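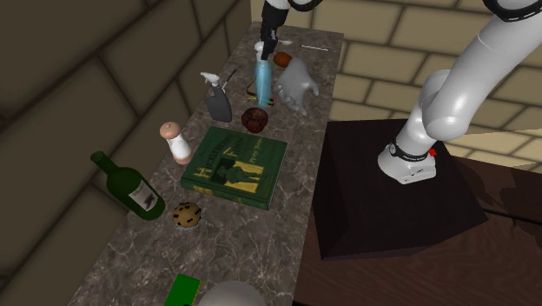

Ningsih Pangaribuan wants to know why I spend whole evenings on the base offset when the arm "just sits on a box anyway." Fair question, came in under the last post. Answer: everything hangs off that box. If the pedestal is a hair off from where the controller thinks it is, every reach is off too, and you go blaming the gripper. I did that in March. Blamed the gripper for most of the month.

So, quick notes on how the Zitgate counter cell is set up in sim now. Mostly for me, writing this before bed.

Base first

Arm goes on the dark pedestal, pedestal goes on the floor, NOT parented to the counter. Mine was parented. Nudge the counter and the whole robot came along for the ride, and the joint limits looked fine so I never checked. Split them, saved, reloaded, checked the numbers again after reload. They do drift on reload if you leave autosnap on. Leave it off.

Settle before you touch anything

Clutter drops in, then 2000 physics steps with the arm parked. I used to do 80. Way too few, round stuff was still creeping when the first move started. Afiq Pillai sent me his settle script and I changed two lines, so credit to him and blame to me.

Fingers and the close view

Spent longest on this. The close view is set to 74 degrees, and I want both fingertips in it, always, with enough counter between them to judge a grasp. Wider and the fingers shrink to nothing. Narrower and I lose teh tips. Left finger overlaps the corner of Huckleberry Finn, which makes a handy check: hard edge, flat cover, any gap or bleed-through in the collision shape shows up there first. Book's upside down from this side, doesn't matter, I'm only after the edge.

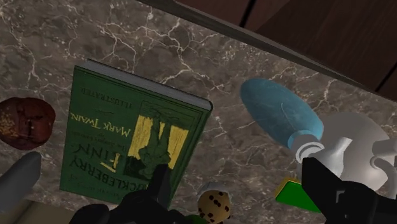
Still to fix

Finger friction. Same value on both pads at the moment, copied from the Iwasaki preset, no idea if it's any good for bottles.

Reset button in my panel homes the arm but doesnt clear the old target. Run it twice for now.

Back up the scene file BEFORE changing the friction. Talking to myself there.

Ningsih, I'll post the offset numbers once I've rechecked them. Probably tomorrow night.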